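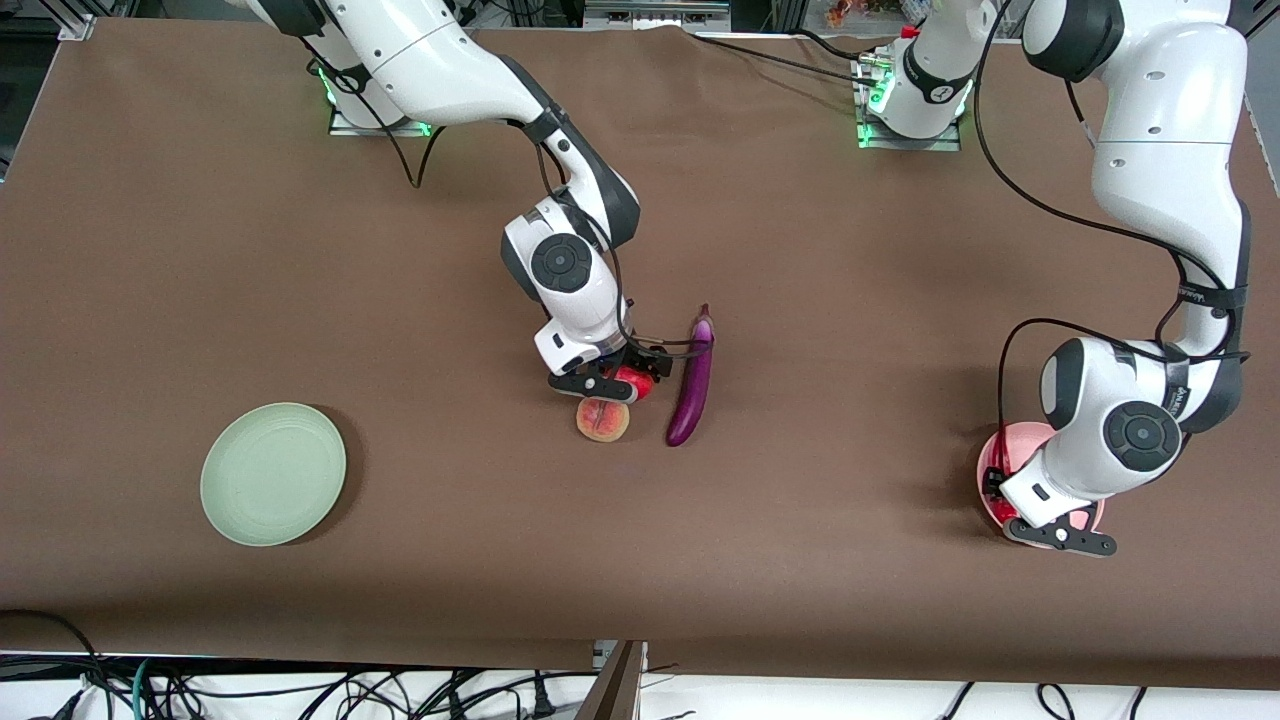
Do you eat yoghurt most days, or would you like to? We're looking for adults to join a tasting panel in February, and we'd love to hear from people who enjoy their breakfast and have opinions about it!

Dusico makes plant-based yoghurts, and our new oat recipe, Endale, is nearly ready for the shops. Before it gets there we want to know how it does with fruit, with muesli, in a curry sauce or straight from the pot (we're torn on the vanilla one, so be blunt).

What's involved
2 sessions at our Bristus kitchen, 90 minutes each, both starting at 6.30 pm
A short food diary to fill in between the two
Small portions of everything, with plenty of water and plain crackers

We have 17 places. You can take part if you're over 18 and have no allergy to oats, nuts or soya. Vegans, vegetarians and keen dairy eaters are all very welcome. Please tell us if you're pregnant or on a diet set by your doctor, so we can talk it through first.

You'll get a shopping voucher at the end of the second session, and we pay bus fares.

To apply, write a few lines to Geeta Prajapati at the Bristus kitchen saying what you normally have for breakfast. She reads every one and replies to everybody.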